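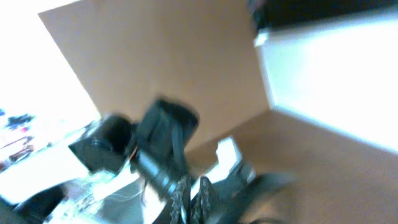 Wrist view, fingers open, mid-slew. Cardboard panel behind, white panel blown out on the right.

December 24, 2021

Short day, long log. Aoi and I had the bench to ourselves until three, then Firdevs came in to collect her coat and stayed two hours.

The job was the blur gate in the perception node. At present every wrist frame goes to the pose estimator, whatever the arm is doing. When the arm slews, the finger edges double and the cardboard boundary smears, and the estimator still returns a pose with a confidence near its usual value. The planner believes it. On Wednesday's log that gave us a grasp target inside the white panel.

First attempt: variance of the Laplacian over the whole image, fixed threshold. Poor. The cable sleeves ride with the wrist and stay sharp no matter how fast the background goes by, so the weave alone pushes the score up. A frame like the one at the top of this entry passes. I masked the lower part of the image and ran it again. Better, but the overexposed regions now drag the score down on frames that are perfectly good, and the gate throws those away.

Second attempt: leave the pixels out of it and gate on joint velocity. Project the tool velocity into the camera, multiply by exposure time, reject above 3 pixels of expected smear. This needs the timestamps to agree, and they don't. The driver from Kondanus stamps on arrival, not on shutter. Measured offset 43 ms, fairly steady. I put the correction in the config with a comment, as Ignacio will ask where the number came from.

Replayed the full log of 2046 frames with the velocity gate on. It rejected 807. I stepped through a sample by hand and agreed with nearly all of them. The ones I disagreed with were at the end of a move, where the commanded velocity is already zero and the arm is still settling. Switched from commanded to measured velocity and most of those went away.

Side effect: the planner starves during long moves. It expects a fresh pose every cycle and raises a stale-target fault when it doesn't get one. Aoi wants to coast on the last accepted pose and grow the covariance. I would sooner split long moves and look during the pauses. We argued about it over mandarins and settled on hers, with a hard limit on how long it may coast. It is less code and I can take it out in May when the Grurkon controller is replaced.

Exposure is the other half of it. Auto-exposure meters the whole image, and with the dark gripper filling the lower centre it opens up and loses everything on the left. Metering on a window above the fingers should fix that and shorten the shutter too - less smear for free. Not done. The setting exists in the Phí branch but Vichien never merged it, and I am not merging someone else's camera code on the afternoon before Christmas.

Committed the gate behind a flag, default off. Tests pass except the one that has failed since the rename. Wrote Aslı a note on the replay numbers.

Left to do:
- coast limit, pick a value from data
- metering window
- ask Kondanus about shutter stamps again
- fix the rename test

Home by six. Roads fine.

3 comments

Ignacio Arroyo
Where did the offset come from? Is it per camera or per machine?

Aslı Keskin
Got the note, thanks. Can you rerun with the flag on against the Nava logs? Those moves are much shorter and I'd expect fewer rejects.

Vichien Tanasarn
Metering branch is fine to merge, I only held it back for the docs. Check the window is given in sensor coordinates before you use it.

Shared 3 times

Contact | Copyright | Back to top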